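Ticket 353: Wrist view policy stalls on cord-in-box task
Project: Jadov
Opened by: Magdolna Pintér
Assigned to: Tibor Dudás
Status: Open, fix under test
Opened: 1/20/25

Problem
The policy trained on wrist camera input only reaches over the table, then hovers and does not close on the cord. The October checkpoint did not do this. 58 of 90 trials ended in a timeout. The rest were completed grasps.

Checked so far
Camera mount is tight and the calibration file matches the one used in training. Gripper opens and closes on manual command. Restarting the Herkirow controller made no difference. Swapped the cable on the Didau hub, same result. 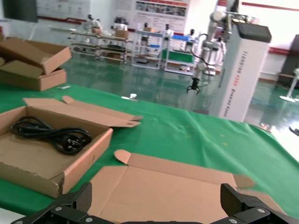
Wrist view, task table. Power cord coiled in the open box at left, unfolded box between the fingers.

Tibor Dudás:
I ran the attention maps on the stalled trials. In more than half, the weight sits on the flat cardboard ahead of the gripper and very little falls on the cord. The training set has 600 demonstrations and none has a second open box near the target. I think the model learned "tan cardboard" as the cue for where to go.

Magdolna Pintér:
That fits the logs. The stalls happen at the same arm height each time. Can we test it without retraining?

Tibor Dudás:
Yes. I masked the flat box in the input and replayed the logged frames. The predicted motion turned left toward the cord. This is open loop, so it doesn't count as a fix yet.

Next steps
Record new demonstrations with extra cardboard in varied positions. Retrain on Major and repeat the 90 trials with the same start poses. Leave the controller settings alone until then.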